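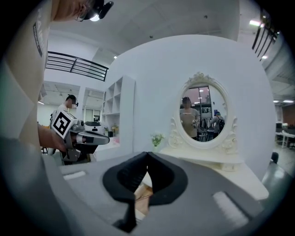 **Figure 1.** Two hand-held gripper units in use beside the vanity table in the Jotville workshop.

### 3.2 Construction of the hand-held units

The Rullen units were built entirely within the Jotville shared workshop, using the tools open to any member and no outside machining. The aim was to find out whether a hand-held gripper of useful quality could be made by people with ordinary workshop skills, and what such a build would cost in hours and in discarded parts. Each unit has a gray body held in the hand and a pair of jaws moved by a trigger. The unit held towards the centre of Figure 1 carries a white cube on top with a black-and-white fiducial marker pattern, and its jaw ends in a narrow tip. The narrow tip was adopted after the first version, whose blunt jaws could not pick up a comb or a bottle cap from a flat table top without pushing it away.

The bodies were printed in two halves and joined with four screws. Printing of a full set took 105 hours on the workshop's older machine, spread over several weeks in August, when the machine was shared with other members. The halves of the first two bodies did not meet cleanly along the seam. The cause was traced to a worn belt, and the affected parts were printed again once the belt had been replaced. Parts from before and after the repair were kept apart and are not mixed in any unit reported on in this paper.

The marker cube required more care than any other printed part. A cube that sits at a slight angle gives a steady error in the measured position of the tip, and this error grows with the distance between the cube and the jaws. The cube was therefore fixed on two pins as well as a screw, so that it could be removed for cleaning and returned to the same place. Early cubes were printed with a glossy finish, which gave poor readings under ceiling lights. A matt finish was used from the second version onwards.

### 3.3 Setting and procedure

Trials were held at a furnished station in the open part of the building. The station has a white vanity table and an oval mirror on the partition wall, with shelving further along. It was chosen over the closed room on the upper floor for two reasons: the objects on a dressing table are small and varied, and a mirror is a known source of false readings when markers are tracked by camera. People moving behind the operator may also be reflected in it, as in Figure 1, where the glass shows a person in a brown apron and another in a blue cap. The tracking software, Kiani, was set to reject any marker whose pattern was read in reverse. This setting removed most of the false readings, although short gaps remained when a cube was turned away from the camera.

Operators worked at the table in pairs or alone. Each trial began with the jaws closed and the unit held still for three seconds, and ended when the object had been put down and released. Trials in which an object was dropped were kept and labelled as such. Trials in which the operator stopped to adjust the unit were removed before analysis.

In total, 2,569 trials were started and 708 were set aside, either for this reason or for loss of tracking lasting longer than one second. Loss of tracking was the more common cause. It was most frequent in tasks that required the wrist to be turned over, such as emptying a small dish.

### 3.4 Wear and repair

A written log was kept for each unit. It records 152 repairs, most of them minor. The trigger spring was the weakest part and was replaced so often that a spare was taped inside the lid of every storage case. Rubber surfaces were wiped at the end of each session and renewed when they no longer held a smooth glass bottle.

The drawings were revised twice during the work, and the revised set was passed to the Jekness workshop, where members are preparing a second build with a different make of printer. Results from that build were not available at the time of writing. Until they are, the print settings given in Section 3.2 should be read as suited to one machine, and the clearances around the jaw pivots should be checked on a test piece before a full set is printed.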